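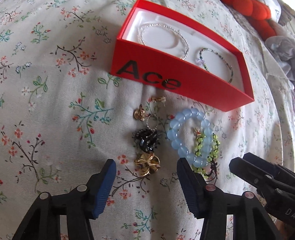 right. jewellery sort out, day 2. whole lot tipped on the bed again so no lie down for me till its done

1/ rule this time: if I haven't worn it since March it goes in the Wedness charity bag. already broken the rule twice

2/ the Ace box is staying. satin's still nice and the two padded bits keep bracelets apart. silver twisted bangle one side, thin seed bead one with the lilac flower charm the other. bangle's a bit big for it, sticks out, dont care

3/ earrings. WHY are they always on their own. gold knot one, gold flower one, little gold stud. if anyone at Odley finds the other knot please shout, pretty sure it went missing at Rachid Ashour's leaving do

4/ the black flowery sparkly thing. mum says keep. I say when would I wear it. mum says weddings. ok keep

5/ pale blue beads and the lime green ones, both came off the same stall at Probert market. 11 quid the pair. wore them all summer, elastic's going on the blue so need to restring before it pings everywhere

6/ does anyone know if you can clean silver chain with bicarb or is that a myth?? got a tiny beaded ring that needs doing and dont want to wreck it

7/ update, someone says warm water and washing up liquid, soft toothbrush. trying that first

8/ tea break. 18 things in the charity bag, mostly necklaces. back in a bit for the scarf draw, pray for me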